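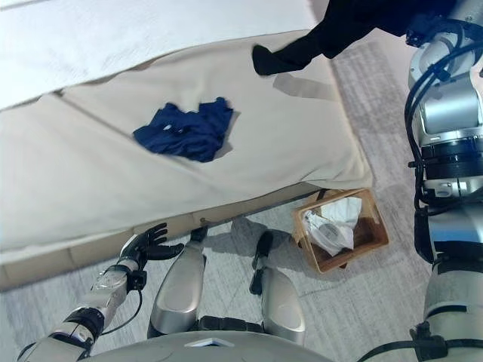

You will buy it all back by spring, one reader wrote under my last post on owning fewer clothes. The same comment said that anyone can live with a small closet in September, when a T-shirt gets you through the day and a sweater gets you through the evening, and that I should report back after a real winter.

Fair enough. I've had the winter now, so I'm reporting back.

For anyone new, I counted my clothes last summer before moving from the house on Hellusard Street to the apartment in Olline. I had 73 pieces, leaving out socks and underwear. The new closet is a single rod with a shelf over it. I gave away or sold a little more than half and told myself I wouldn't replace anything until it wore out.

I did buy some of it back. I bought a heavy wool sweater in November, and I had given away one very much like it in August. I also bought a second pair of lined pants. That's the full list of things I regret giving up, and both came from Kinnunen, the secondhand store by the bus station, so the mistake was cheap.

Most of what I gave away I can't remember now. I had to go back to my own list to see what was on it. There were four button-down shirts I apparently owned for an office job I left years ago.

The part I misjudged was laundry. With a full closet I washed clothes every second weekend and never thought about it. With fewer clothes I run out, and I run out of the same things first. Tops go before pants, and anything I wear to the gym goes before everything. Through the winter I was doing 2 small loads a week in the basement machines, which take coins and a long time. Heavy cotton is still damp after a full cycle in the dryer down there, so a lot of my things finished drying on a rack in the hallway.
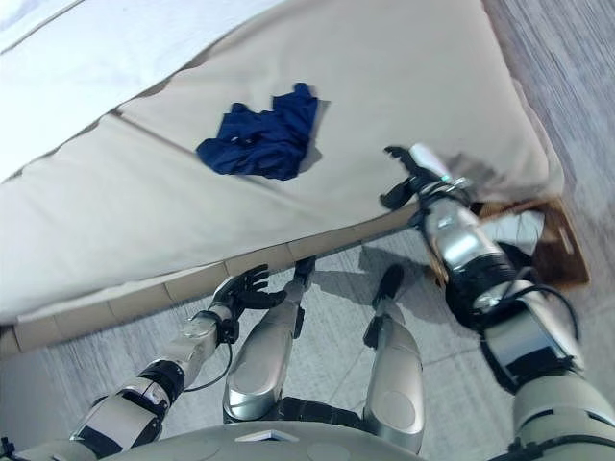 What it cost

I kept receipts. Between August and March I spent almost $300 on clothes, including the sweater, the pants, a raincoat, and new soles on my boots. The year before I didn't track it, but I know it was higher, as I bought a winter coat at full price and wore it maybe ten times.

The laundry money eats into that. I switched to Jirier powder from the liquid I used before and I use less of it per load than the box says. The clothes come out the same. 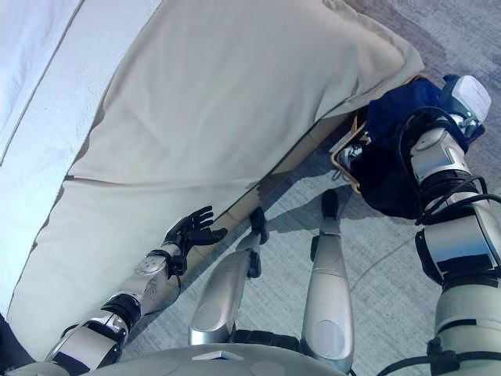 What I would do differently

I would sort by season. I did the whole closet in one hot week and was much too hard on the warm clothes. If you're starting in summer, put the winter things in a box and leave them until it gets cold.

I would also keep more plain dark tops. They go with everything and they hide coffee.

I'm still deciding about the dress shoes. I've worn them once since the move, to a wedding, and they hurt, but I don't want to shop for another pair. They're on the shelf for now. Next month I'll write up the kitchen, which is going slower.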